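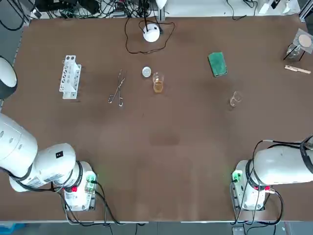
A laboratory table should be laid before the work begins, the way one lays a table for guests, and I think we teach this too little. We teach formulas, we teach safety, and then we let the beginner walk between the cupboard and the table with something in each hand. I prefer that every tool is out and visible from the first minute. A white test tube rack with its slots still empty, and beside it the crucible tongs with their long jaws pointing away and the finger loops toward the person: this is already half of a lesson. The student sees what kind of afternoon it will be.

My opinion was not always so. In the school where I learned, the rule was the contrary. The table had to be bare, and each thing came out when the teacher called its name and went back when he had finished with it. It looked very serious. I remember mostly the waiting, and a drawer that everybody wanted to open at the same moment.

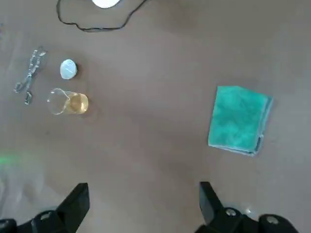

Opinion | By the bench skills columnist, Ciltska
Reading time: 4 minutes

I must be fair to the bare table, for it has one strong argument, and the argument is the cable. A thin black cable that wanders over the tabletop in a big loop takes more room than three dishes. It lies flat and seems innocent, and then a sleeve finds it. When I started to lay everything out in advance, I laid the cables out too, without thinking, as if they were also tools. They are not tools. I now put the cable behind everything else before I place the first piece of glass, and if it is too long I tie it.

The second thing I have learned is that things need air between them. In Wando, where I taught evening groups for 2 winters, the tables were narrow and we put the objects in one tight line, like books. Nobody could lift the tongs without touching the neighbor of the tongs. A loose arrangement looks less clean to a visitor, and I have received remarks about it. But a hand is wider than a tool, and the space must be made for the hand.
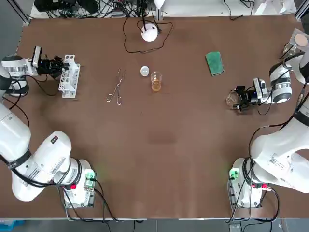
Crucible tongs, a small white dish and a beaker of amber liquid, with room between them.

I do not believe in a fixed plan with painted outlines, which some suppliers now offer. The Turcotte mat, for example, has a printed place for 9 objects, and my students obeyed it so well that they stopped asking why a thing stands where it stands. A left-handed student put the tongs on the right because the mat said so. I took the mat away on a Thursday and we went back to moving things ourselves, a little badly at first.

About glass with liquid in it I am more strict. I want it where the eye falls often, and not near the edge. The cloth should be folded, on the table, and close enough to take without standing up. I have seen laboratories in Villesik with beautiful cupboards and the cloth in another room. For me this is not order. It is only a clean photograph of order.
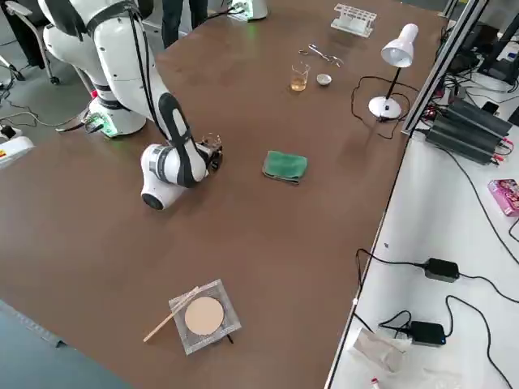
I disagree with you about the cloth and the lamp, wrote a reader after my earlier column on this subject. The lamp should hang from the wall, the cloth should hang from a hook, and the table should be for glass and metal only, otherwise you will spend your life pushing soft things away from hard things.

I have thought about this letter for some time. Regarding the lamp, I agree, if one has a wall nearby and permission to make a hole in it. A lamp that stands on the table brings its cord with it, and I have said already what I think of cords. Regarding the cloth I remain stubborn. A hook is fine for a cloth one uses at the end. I use mine in the middle of the work, often, and I like to see it lying there with the wire gauze and the splint, one more thing of the bench.

What I ask from teachers is small. Give the first minutes to the laying of the table, and let the students do it with their own hands. Then let them sit, reach for each thing once, and move whatever was too far.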